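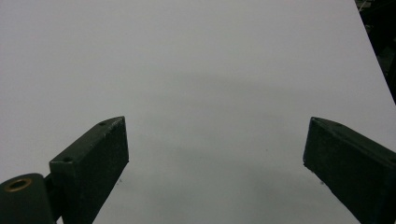
NUDALHAM MARMALADE PRIZE RETURNS, WITH RULES

The Nudalham Marmalade Prize is back this September, and after last year's unpleasantness over a jar of lemon curd, it now has a definition of marmalade. Entrants will find it on the back of the form.

Last year drew 462 jars, of which 164 were labelled "traditional" and tasted nothing like each other. Kitchenware shop Clulau is again putting up the £2000 first prize. Second prize is a preserving pan.

Head judge Anathi Le Roux has agreed to return. "I said never again, and then they rang at breakfast," she said. "I was eating toast at the time."

She is joined by Alois Lüthi, who prefers honey and has promised to be fair about it.

Entries are limited to 2 jars per household. Whisky is permitted. Curd is not.

Forms are available from Clulau's front counter until 5pm daily.

ENDS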